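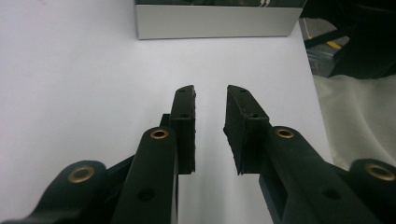 **Kausar Janjua**

Há três semanas que ando a tentar dormir sem o telemóvel na mesa de cabeceira, e prometi na última edição que vos contava como corria. Corre assim-assim. Comprei um despertador a sério, daqueles de corda, numa loja de velharias em Dusby, e na primeira noite o tiquetaque era tão alto que o embrulhei numa camisola e o fechei na gaveta das meias. Claro que de manhã não o ouvi! Cheguei ao trabalho com o cabelo molhado e uma torrada na mão.

Na segunda semana mudei de estratégia: o telemóvel fica na cozinha, a carregar, e eu levo um livro para a cama. Estou a ler um romance de 553 páginas que me ofereceram há séculos e que nunca passei do segundo capítulo (já vou nas 300, estou orgulhosíssima). O que me custa mais é aquele momento em que me lembro de uma coisa qualquer – o nome de um actor, se paguei a luz, quanto tempo se coze um ovo – e não posso ir ver. Fico ali, às escuras, com o nome do actor debaixo da língua. Agora tenho um caderninho e escrevo as perguntas todas. De manhã, metade já não me interessa e a outra metade não consigo ler, que a minha letra deitada é uma desgraça.
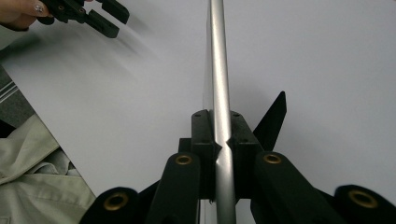 Também descobri que o meu corredor range em três sítios diferentes, coisa que só se aprende indo à cozinha às duas da manhã espreitar as mensagens. Sim, fui. Quatro vezes na primeira semana, duas na segunda, e nesta última só uma, e foi para beber água, juro.

Muitos de vocês responderam à última edição com truques próprios, e adorei lê-los todos. Uma leitora de Estel põe o telefone dentro da caixa do pão. Outro leitor toma um duche morno, lê poesia em voz alta ao cão e diz que adormecem os dois antes da terceira estrofe. Houve quem me recomendasse chá de tília, quem me jurasse que tília não serve para nada, e quem me mandasse um texto de mais de 800 palavras sobre almofadas, com secções e tudo! Vou experimentar a de trigo-sarraceno, embora me digam que faz barulho quando se vira a cabeça, e de barulhos já tenho o relógio.

O tal relógio, já agora, mudou-se para a estante do corredor, com a porta do quarto encostada. A esta distância o tiquetaque até é simpático, parece a casa da minha avó. Toca às sete menos dez e obriga-me a levantar para o calar, de modo que acabaram as minhas adoradas sonecas de nove minutos. Tenho saudades delas. 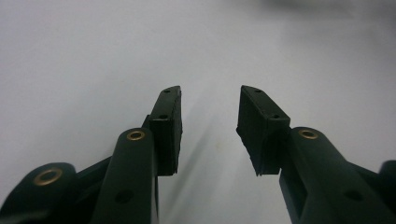

## Antes de me ir embora

Continuem a mandar histórias de noites mal dormidas, que em setembro quero juntar as melhores numa edição só delas. Basta responder a este e-mail, e digam se posso usar o vosso nome. E se alguém souber dar corda a um despertador sem acordar o prédio inteiro, escreva-me depressa, por favor – a vizinha de baixo já me perguntou, com muito jeitinho, se eu andava a arranjar bicicletas.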